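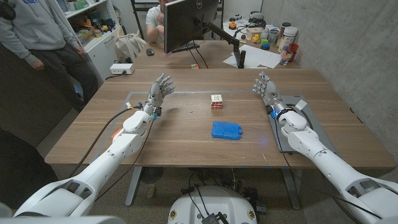

A célula dois da oficina Hollow passou novembro em manutenção, com os dois braços no sítio e a mesa montada. Juntámos nesta página as fotografias desses dias, com as notas que fomos tomando para quem vier a mexer na máquina depois de nós. A base fica no chão, encostada à frente da mesa, e a área de trabalho está delimitada a fita cinzenta clara sobre o tampo. O cubo fica ao fundo dessa área e a bolsa azul mais à frente, e são estas as duas peças que usamos para verificar o alcance e a preensão depois de cada intervenção. Antes de ligar, confirmamos que as mãos têm espaço livre para subir.

Pesquisar na galeria Procurar Pesquisa avançada

Oficina > Células > Célula 2 > Manutenção > Galeria

Início Células Peças Galerias Contactos

A alimentação dos braços liga-se sempre depois do controlador. O programa Coralar faz a leitura das juntas no arranque e grava o zero de cada uma. Se alguma junta for movida à mão com a alimentação desligada, convém repetir a leitura completa, mesmo que o programa não dê erro. Demora nove minutos com as duas mãos montadas.

As mãos são a parte que pede mais cuidado. Os tendões esticam com o uso e os dedos começam a fechar tarde, primeiro o mínimo e depois o anelar. A afinação faz-se dedo a dedo, com a palma direita e sem carga, começando sempre pelo polegar.
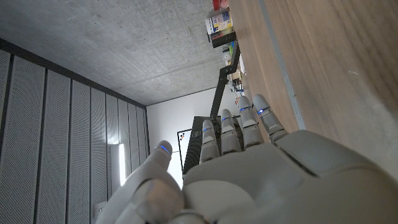 Costas da mão e dedos, com os indicadores azuis acesos.

Quando um indicador não acende, o primeiro passo é verificar o conector do pulso e só depois a placa da mão. Em quase todos os casos que tivemos, o problema estava no conector. O fabricante das fichas que usamos, a Vlachopoulos, fornece-as com uma patilha de retenção que parte com facilidade se for puxada de lado. Temos nove de reserva na gaveta de baixo do armário, num saco com etiqueta.

Limpeza: pano de microfibra ligeiramente húmido, nunca álcool nas juntas dos dedos. As carcaças brancas aguentam detergente neutro. O pó acumula-se sobretudo nas ranhuras entre segmentos e sai bem com um pincel macio.

A passagem dos cabos foi refeita este mês. O cabo do pulso tem de ter folga suficiente para a rotação completa do antebraço, mas sem chegar a tocar no cotovelo quando o braço recolhe. Marcámos a posição das abraçadeiras com tinta, para que fiquem no mesmo lugar se for preciso trocá-las. Depois de apertar, roda-se o pulso à mão, devagar, de um extremo ao outro, e só então se volta a dar corrente. 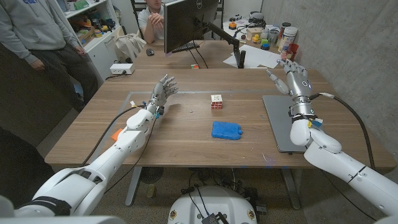

Duarte escreveu nos comentários que na célula dele a folga do cabo resolveu metade das paragens, mas que as abraçadeiras de plástico acabaram por ceder com o calor do motor e teve de passar para fita de velcro. Pergunta também se fazemos a leitura do zero com o cabo já preso ou ainda solto.

Fazemos com o cabo preso. Já experimentámos das duas maneiras e, com o cabo solto, o pulso ficava com um pequeno desvio que só se notava ao agarrar o cubo. Quanto ao velcro, vamos experimentar no braço direito e deixar o esquerdo como está, para comparar no fim do inverno.

A última verificação é a das posições de repouso. Cada braço tem a sua, gravada no controlador com o nome Fakow seguido do lado, e o movimento até lá é feito à velocidade mínima. Uma pessoa fica junto à mesa e outra no monitor, a seguir os valores de corrente das juntas. Se houver um pico no cotovelo, para-se e volta-se à passagem dos cabos.
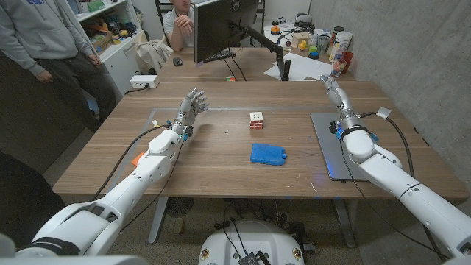
Com os valores estáveis, repete-se o percurso à velocidade normal, primeiro um braço de cada vez e depois os dois em simultâneo. O registo fica guardado na pasta da célula, junto com a data da próxima afinação dos tendões. Se forem trocadas peças, escreve-se também a referência e de que lado foram montadas, para que se possa encomendar a mesma.

A folha de binários de aperto está na página Peças. Os valores da base mudaram com os parafusos novos e a versão antiga deve ser deitada fora.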